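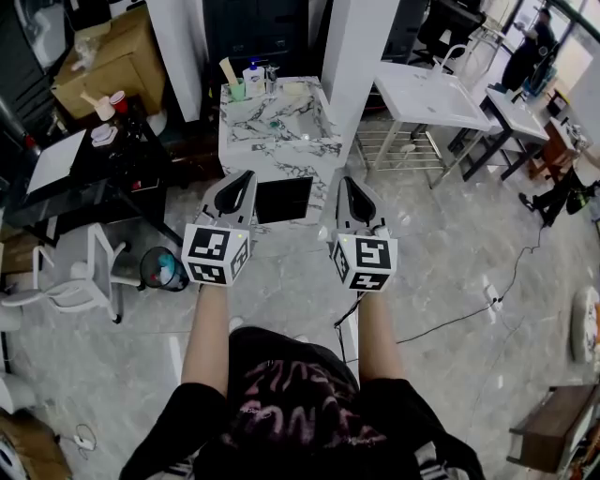
Grendar Fan Club – Minutes, Nov 19, 2020

I took notes again because Sarahí Zamudio was chairing and she talks way too fast to type at the same time. We had 24 people on the call, a good turnout for us!

First up was the Dalix maternity shoot. Half the group loved the gold dress, the other half thought she should've kept the bump private till the baby's here (her body, her call, is my view). We agreed the fan page can repost the magazine cover but no paparazzi shots. Passed.

Then the Villalobos breakup rumors. Sarahí read out his story post and it says pretty much nothing – a sunset and a broken heart. We're leaving it off the page until one of them says something.

Tavell's birthday is in February and we want to do a video. I said I'd edit if clips come in on time, which they did not last year, so please. The fund has 109 dollars in it, and that covers flowers but not the billboard. Billboard tabled.

The page passed 1000 followers and Sarahí wants 1750 by the birthday. I think that's a lot but okay!

Next call same time, bring clips.

Comments

mari_k: I voted no on the cover repost, can you add that?

dalixdaily: The dress was champound, sorry, champagne! Not gold

Jo: Where do we send the Tavell clips?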